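The Green Box

Ayuba Quansah had the last slot before the heats, and he spent most of it on his knees looking for a screw.

The club met above the library in Zusstead. Kastberg were sending a judge on 18th October, and each team would get 135 seconds at the table. Ayuba's team was called Truvell, a name Appiah had found on an old map and liked the sound of.

"Leave the screw," said Appiah. "Run it."

He put the green box down in front of the trays, the teal one and the yellow one, and went back to the laptop. The task was simple to say. Find the box, close on it, turn it, let go. In January they had written the program in an afternoon. They had been mending it ever since.

The gripper came forward with its fingers apart. On the screen he could see what it saw, the long green lid with the light lying on it and the blue tape underneath.

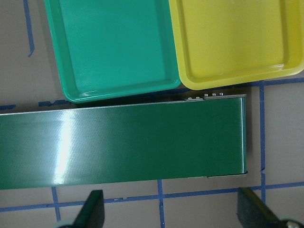

The Second Run

"It's the shine," Appiah said. "It thinks the shine is an edge."

"It did that last week."

"Then it's still the shine."

Ayuba pulled the blind down and changed one number from 3 to 5. He didn't write the old number down, though they had a notebook for that. Appiah watched him not do it.

They started again. The arm swung out over the bench – faster than he wanted – and the picture on the laptop smeared. He put his hand near the stop button and kept it there. He thought about his mother, who had taken the afternoon off to come on the day and had asked twice what she should wear.

"Where's it going?" said Appiah.

"To the cross."

"We didn't tell it to go to the cross."

"We did in January," said Ayuba. "It's still in there somewhere."

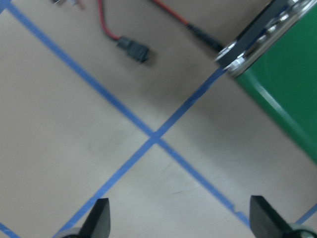

The tape cross between the fingers, second run

He pressed stop. Appiah opened the notebook, wrote the five down and, after some thought, the three beside it. Then she scrolled up to the oldest part of the program, and he pulled his chair round to read it with her.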